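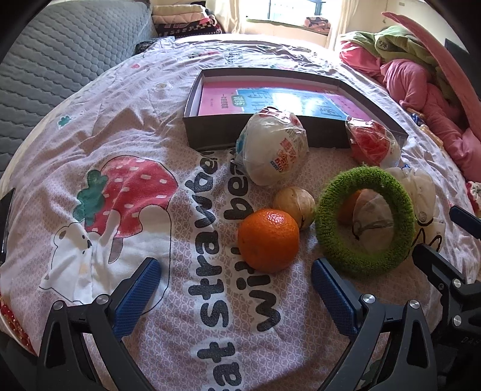

Girkell build – pre-session inspection, hand-held grippers and power

Revision 8
Inspected by: Dilruba Gunawardena
Countersigned: Piyumi Kodikara
Date: 2020-07-25
Location: bedroom, window side. The bench at Kodikara stays in use for the arm base.

Mark each line OK, FIX or N/A. Any FIX in section 1 or 3 stops the session until it is cleared and initialed.

1. Mechanical, hands off power

1.1 Linkage screws seated, two per arm on each gripper. OK.
Comment: checked with the short driver, no movement at the heads. Do not use the electric driver on these.

1.2 Finger pads attached along the full edge. OK.
Comment: one corner on the left pad lifts slightly if pushed with a fingernail. Watch it. Replacement pads are in the Dedine tin, bottom drawer.

1.3 Arms open fully and close evenly. OK.
Comment: opened wide over the sheet with nothing between the pads, then closed slowly. Full travel is the same as last time.

1.4 No cracks at the ends of the link cut-outs. OK.
Comment: look along the cut-outs with a flashlight. The spare link set from November failed here and has been thrown out.

1.5 Pinch points known to everyone holding a gripper. OK.
Comment: keep the free hand out of the linkage. Sleeves rolled, no rings.

2. Work area

2.1 Surface type written down. OK.
Comment: bed with printed sheet, soft, wrinkled. Items on it roll toward whoever leans on the mattress. Put the round fruit down last.

2.2 Items suitable for the pads. OK.
Comment: orange, fuzzy green ring, wrapped packages, shallow box with the pink book in it. Nothing glass, nothing with a blade. The packages may be gripped only by the wrapper.

2.3 Light. FIX, then accepted.
Comment: strong window light, with glare on the book cover. Curtain adjustment left to the operator. Not a safety item, so the session can go on.

2.4 Floor clear on the operator's side. OK.
Comment: shoes moved to the hall. Second operator stands on the left.

3. Power and stop

3.1 Charger unplugged before handling starts. OK.

3.2 Supply to the arm base isolated while the hand-held grippers are in use. OK.
Comment: key is out and in Piyumi's pocket. A switch in the off position does not count for this line.

3.3 Stop button on the Colari box tested. OK.
Comment: tested 2 times, relay dropped out both times. Log the test even if the arm is not going to run.

3.4 Battery case temperature after the warm-up, limit 40 °C. OK.
Comment: 26 °C on the contact probe. The infrared thermometer reads low on shiny tape, so leave it in the drawer.

4. Handling checks

4.1 Rigid round item picked up between the pads and put down without a drop. OK.

4.2 Soft item pinched, cords clear of the joints. OK, with a note.
Comment: mesh drawstring bag, taken at the narrow lower end. The dark cord trim trails to the left of the jaws. Lay cords away from the linkage before closing and check again before lifting.

4.3 Two grippers working at the same time, minimum gap kept. OK.
Comment: call out before crossing the middle of the bed. The second gripper holds its fruit still while the first one is moving.

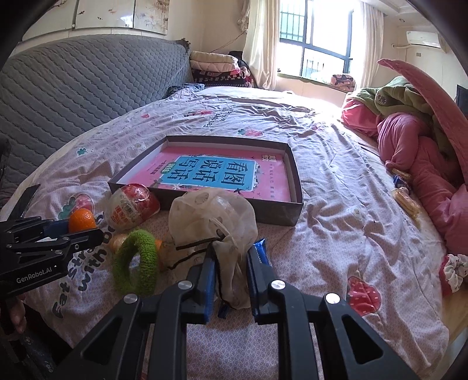

Can the section 1 checks be skipped if the grippers were inspected the day before?
Only 1.4 may be carried over, and only if the grippers stayed in their case overnight. The screws and pads are checked before every session.

4.4 Pads wiped after fruit. Open.
Comment: damp cloth, no solvent. Let them dry with the arms apart.

5. Close-out

5.1 Grippers back in the case, arms open.
5.2 Fruit and food packages off the bed.
5.3 Key returned to the hook after both people have signed.
5.4 FIX lines copied to the build log.

Additional comments, D.G.: the wording of 4.3 gives no distance. Almost every gap we have tried works on a firm bench, but a mattress tilts when either person leans on it. I would like a fixed figure in the next revision – Piyumi to propose one after trying it on both surfaces.

P.K.: agreed. Leave the line as it is until then. I also want 3.2 moved ahead of 1.1, as section 1 already assumes the supply is off.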